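Texture Trays: The Questions I Get Most

I've been putting together texture trays for little kids for years now, first for my own two and then for the Saturday playgroup at Walladard, and my inbox fills up with the same handful of questions every time I post one. So I finally put them all on one page. If yours isn't answered, write to me and I'll add it (I do get to them, just slowly!).

What is a texture tray, anyway?

It's a tray with a few things on it that feel different from each other. That's really all! A kid picks something up, squeezes it, rubs it on a cheek, drops it on the floor, picks up the next thing. People sell fancy boxed versions for a lot of money and I have never bought one.

How many things should I put out?

I go with 6 for most kids. If yours gets overwhelmed, start with 2 and let them sit with those for a few days. My younger one would sweep a full tray straight onto the rug, and two things was plenty for her until she was past three.

What kind of tray do you like?

One with a rim, please, or you'll be chasing things under the stove all afternoon. Plastic is fine. I've used cookie sheets too, but they make an awful racket when a rock hits them. 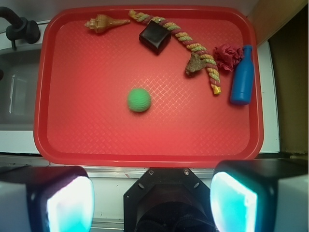
Where do I find the stuff? Mostly I raid the house first, then the yard, then the toy bin, and I only go to a store if I'm still short. Natural things are my favorites, and kids seem to go back to them again and again. A seashell with a spiral end and a rough brown rock give you two very different kinds of hard, and then a braided rope toy or a crumpled paper flower feels like something else entirely. Dog-toy aisles are great for rope, by the way, just buy it new and keep it away from the dog.

Do the things have to match or follow a theme?

Nope. I did themes for a while (beach week, farm week, you name it) and I was the only one in the house who cared. Mixed trays get more talking out of the kids anyway, all that "this one's bumpy" and "this one's scratchy" and "I don't like that one."

How do you clean everything?

Plastic goes in the sink with warm water and dish soap. Rocks and shells get a scrub with an old toothbrush. Paper things I don't even try to clean, I toss them when they get sad and make another. Rope takes forever to dry, so wash it at night and hang it over the faucet.

What about kids who still put everything in their mouths?

Then go big. Nothing that fits through a toilet paper tube, nothing with sharp points, nothing painted if you don't know the paint. Save paper for later too, it turns to mush in seconds. And sit with them the whole time, even if the phone rings.

My kid looked at it for a minute and walked off. Did I do it wrong?

You did fine! Put it away and bring it out again next week with one thing swapped. Some of our best afternoons came on the third try.

Can I use your ideas at my daycare?

Of course, go right ahead. I'd love to hear how it went.

Related

Sorting Baskets for Rainy Days
Paper Flowers from Leftover Crepe
What We Brought Home from Hagedorn Beach
Storing Small Toys Without Losing Your Mind
Playgroup Dates for June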